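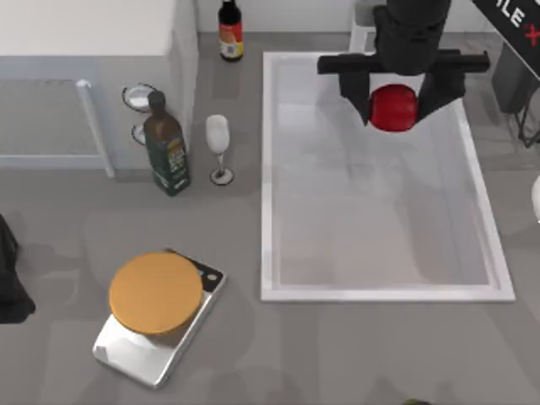
Über uns - wer kocht hier eigentlich?

Hallo und schön, dass du bei Loladari gelandet bist! Ich bin Hala, ich gebe Kochkurse, ich rede gern und viel, und wenn du mich einmal nach Salzzitronen gefragt hast, kommst du unter einer halben Stunde nicht mehr weg. Loladari ist meine kleine Kochschule für marokkanische und griechische Küche. Die griechische Hälfte gehört Grigoris Theodorakopoulos, die marokkanische mir, und über Auberginen streiten wir uns bis heute.

Angefangen hat alles an meinem eigenen Küchentisch. Ich habe damals noch in der Buchhaltung gearbeitet und abends für Freundinnen Tajine gekocht, und irgendwann wollten die Freundinnen wissen, wie das geht, und dann wollten es die Kolleginnen der Freundinnen wissen, und dann hatte ich keine Stühle mehr. Im Januar 2020 habe ich den ersten richtigen Kurs gegeben, mit Anmeldeliste und Schürzen und einem Lampenfieber, dass mir der Grieß aus der Hand gerutscht ist. Es gab Couscous mit sieben Gemüsen. Er war ein bisschen klumpig (ich war nervös!), aber alle haben nachgenommen.

Grigoris kam erst später dazu. Er stand als Teilnehmer in meinem Brotkurs und hat meinen Teig so lange kommentiert, bis ich ihm die Schüssel in die Hand gedrückt habe. Seitdem macht er bei uns alles, was mit Blätterteig, Hülsenfrüchten und Fisch zu tun hat. Sein Filoteig ist so dünn, dass man die Zeitung durchlesen kann, und das macht er auch vor, in jedem einzelnen Kurs.

Wie ein Abend bei uns abläuft

Wir fangen mit Tee an. Minztee bei mir, Bergtee bei Grigoris, und wer lieber Wasser trinkt, bekommt Wasser. Dann wird eingeteilt: Die einen schnippeln, die anderen rösten Gewürze, und wer sich gar nichts zutraut, darf Petersilie zupfen und zuschauen - nach einer Viertelstunde steht erfahrungsgemäß auch diese Person am Herd. Vorkenntnisse brauchst du keine. Eine Gruppe hat bei uns vier Kochplätze, an jedem wird zu zweit oder zu dritt gearbeitet, und am Ende essen wir alles gemeinsam auf. Reste gehen in mitgebrachten Dosen nach Hause, also bitte Dosen mitbringen!

Rezepte verschicke ich am nächsten Tag per Mail. Ich schreibe sie so, wie ich rede, das heißt, sie sind zu lang. Dafür steht aber auch drin, was du machst, wenn die Soße nicht eindickt oder der Supermarkt keinen frischen Koriander hatte. Im Hefeteig-Rezept steht außerdem genau, dass es 500 Gramm Mehl sind und 100 Gramm Hartweizengrieß, denn da verstehe ich ausnahmsweise keinen Spaß.

Woher unsere Zutaten kommen

Das Olivenöl beziehen wir über Plunumia, einen winzigen Laden, der direkt bei den Bauern einkauft. Die Gewürze kommen von Erraji. Ras el-Hanout mische ich trotzdem selbst, nach dem Rezept meiner Großmutter, und nein, das rücke ich nicht raus (Grigoris hat es auch schon mit Baklava-Bestechung versucht). Gemüse kaufen wir auf dem Markt, immer am Morgen vor dem Kurs. Deshalb steht in der Ankündigung manchmal Zucchini, und es gibt dann Fenchel. Tomaten kochen wir im Winter nur aus der Dose, da sind wir uns sogar mal einig.

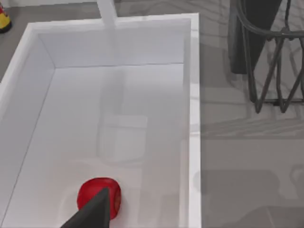
Grigoris möchte an dieser Stelle unbedingt ergänzt haben, dass gute Dosentomaten keine Notlösung sind und dass er für sein Stifado auch im August keine anderen nimmt. Außerdem solle ich endlich aufhören, Zimt in alles zu tun.

Tue ich nicht. Ich tue Zimt in fast alles, und es schmeckt.

Für Firmen, Geburtstage und Ungeduldige

Du kannst uns auch als Gruppe buchen. Wir hatten schon Junggesellinnenabschiede, einen halben Kirchenchor und die Leute von Tasdale, die nach dem Hauptgang so laut gesungen haben, dass ich mich am nächsten Morgen im Treppenhaus entschuldigt habe. Schreib einfach dazu, wie viele ihr seid und was ihr nicht essen mögt oder dürft. Vegetarisch geht immer, vegan geht auch (bei mir leichter als bei Grigoris, sein Herz hängt am Feta), und bei Nussallergien sprechen wir vorher bitte kurz am Telefon.

Gutscheine gibt es natürlich auch. Die sind bei uns handgeschrieben, und meine Schrift ist leider, wie sie ist. Der Code steht aber gedruckt drauf!

Die neuen Termine für das Frühjahr stelle ich im Februar online, darunter zum ersten Mal ein Kurs nur über Eingelegtes. Wer im Newsletter steht, erfährt es einen Tag früher. Und falls du bis hierher gelesen hast und immer noch überlegst: Komm zum Suppenabend, der ist kurz, günstig und es gibt Harira, so viel du willst.

Bis bald am Herd,
deine Hala Bennani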